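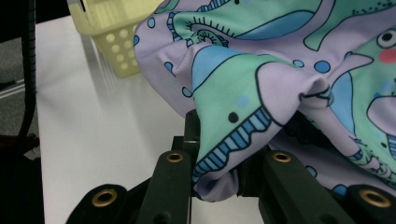 Cavovano G2 hand-held gripper pair

The G2 is sold for recording household chores by hand, so that an arm can be trained on them later. Each kit has a left and a right unit, cabled, with a matching jaw set for fixed arms.

Can a machine do the laundry yet? In part. In our Prurkero bench trial, an arm trained on 4000 recorded folds took about 37 seconds to fold one small item. Thin, slippery cloth remains the weak point – the jaws tend to pick up two layers where one is wanted. Towels are easier. Sorting a mixed load is not supported.

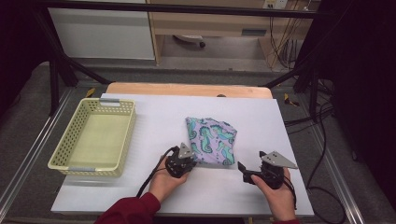
Page 249

Folding lavender seahorse-print fabric beside an open basket, one gripper in each hand.

Rated life of the jaw pads is 1000 hours. Replace both pads on a unit together. Pads from the older Gokico series do not fit. Keep cables clear of the work surface – a snagged cable spoils the recording.

Spare pads and cables are listed under Accessories.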